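# How to get something useful out of a robotics open day

I buy machinery for a small workwear laundry and I've been to more robot demonstrations than I care to add up. Most of them were a pleasant afternoon and a free pen. What follows is how I go about them now, using the open day at Hetevstead in June, where the subject was folding clothes.
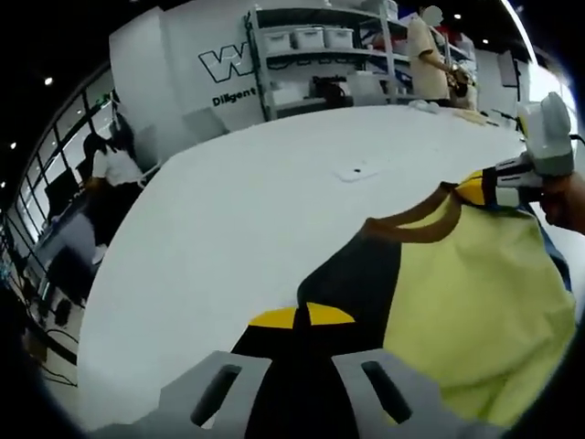
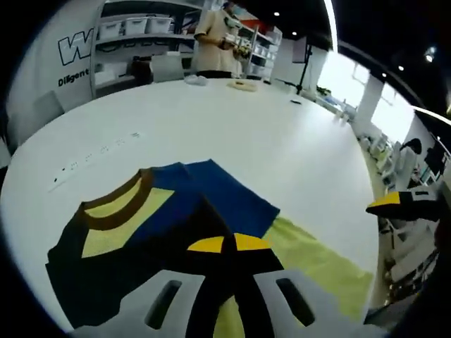 T-shirts on the big table, hand-held grippers.
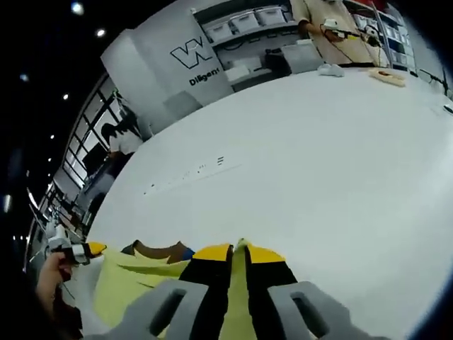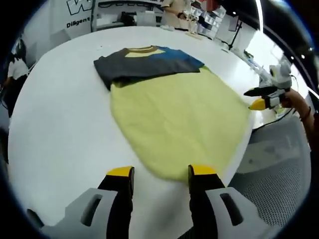

My own subject is the questions you take in with you, and they need writing down before you leave the house. Once you're standing by a table with people working at it you will forget half of them. Start with the clothes. In the last picture the shirt has its upper part folded back over itself and the rest fans out with a few wrinkles, so write down that it's a T-shirt, that it's lying on a smooth white table, and that it has that table almost to itself. Then write down what your own work looks like. Ours is overalls with poppers, 2000 pieces a week, and they arrive in a knot.

## Before you go

1. Ask what will be shown, and whether it will be the machine working alone or people holding the tools. Both are worth seeing, but they answer different questions. The invitation from Vaneo said "automated garment handling", which could mean either.
2. Find out if you can bring your own garments. I took one pair of overalls and a fitted sheet in a carrier bag.
3. Get there early. Doors opened at ten and by half past you couldn't get near the table.

## At the table

Stand where you can see the fingers. The talk will be going on somewhere else, and you can read the talk later.

Look at how cloth is picked up. Collars and hems are thick and easy to grab. A single layer in the middle of a shirt is harder, and a slippery lining is harder again. Ask to see the one you care about.

Count the hands. With hand-held grippers there's a person deciding where each finger goes, and that person is very good at laundry. I don't hold this against anyone - it's a sensible way to record how a job is done - but a fold made this way tells you what the fingers can do. It says nothing yet about what the software can do. Put the two in separate columns in your notebook.

Time something yourself. Start when the garment is touched and stop when it's let go. The Jinent leaflet quoted 75 garments an hour and didn't say which garments, or who had laid them out beforehand.

## Questions to ask, in this order

- What happens when it drops one?
- How many different garments has it been tried on? (I was told 337. I asked how many were overalls and was promised an email.)
- Who flattens the pile?
- Can I see it done again with this? Then hold up your carrier bag.

If the answer to the last one is "after lunch", come back after lunch.

## Afterwards

Write it up the same evening. I use one sheet per visit, headed with the claim, then what I saw, then what I was only told. My Hetevstead sheet has 13 lines under "told" and far fewer under "saw".

Don't ring the sales desk for a week. I broke this rule with a Buthelezi sheet feeder two years ago and it's still in the yard under a tarpaulin.

The overalls came home unfolded. I've had no email so far.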